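## Thibodeau Stacking Blocks, Red and Green
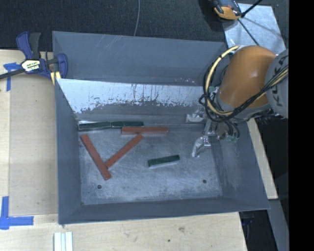

*Three red and three dark green, in a grey metal bin.*

We love these! The Thibodeau is a plain, long-shaped block for kids who like to build the same tower over and over (and then knock it flat). The colours are deep and cheerful, and the whole set packs away in a tub or a drawer.

- Item no. 707
- Set weight: 400 g
- Ages 2 and up
- Wipe with a damp cloth, no dishwasher please

They mix really well with the Pluvus arches, and the greens make a terrific forest – ours has been growing since September. Extra blocks in either colour can be ordered singly under item no. 204.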